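Review: The Doltosance folding cart, after a season of food pickups

By Tayla Tomoana

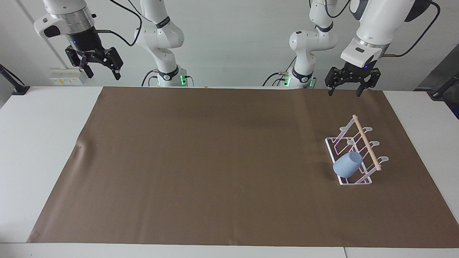
Brown paper spread over a long white table.

Our pantry in Kereama has run a drive-up grocery pickup since September. For most of that time we moved boxes from the truck to the cars by hand or on a borrowed dolly. In winter we bought two Doltosance folding carts at $190 each, and I have used one at every pickup since.

The cart is a steel platform on four wheels with a handle that folds flat. The label says it will carry 276 pounds. We load it with six produce boxes at a time, plus a crate of milk, and it has never felt close to its limit. Going over the speed bump at the exit lane is another matter. The front wheels are small, and if you hit the bump straight on the load slides toward the handle. Take it at an angle and go slowly.

Folding is easy once you know that the red latch has to be pressed before the handle comes down. The instructions show this in a drawing that is hard to read. Nkechi Isah, who runs our loading lane, wrote PRESS FIRST on the latch with a paint marker and we have had no trouble since. Folded, the cart is thin enough to stand behind the passenger seat of a van.

The wheels are solid rubber, so there are no flats. They are loud on rough pavement — loud enough that drivers turn their heads — and they pick up gravel. One wheel on the second cart started to wobble after 37 trips down the lane in one long morning. Tightening the axle nut fixed it, but the wrench that comes in the box is soft and rounded off on the second turn. Use your own.

I also tried the Pava cart, which the church on Oduson Road uses. It has bigger wheels and rolls better over grass. It also weighs a good deal more, and it takes two people to lift into a truck. For a paved lot I would still pick the Doltosance. For a field or a fairground, get the Pava.

At our last pickup we gave out 900 boxes with both Doltosance carts running the whole time. The line of cars moved faster than it did in the fall, though we also had a second lane open, so I can't credit the carts for all of it.

Good: price, folded size, handle height.
Bad: small front wheels, noise, useless wrench.

Replacement wheels are sold in pairs only. Order a set with the cart if you plan to use it every week.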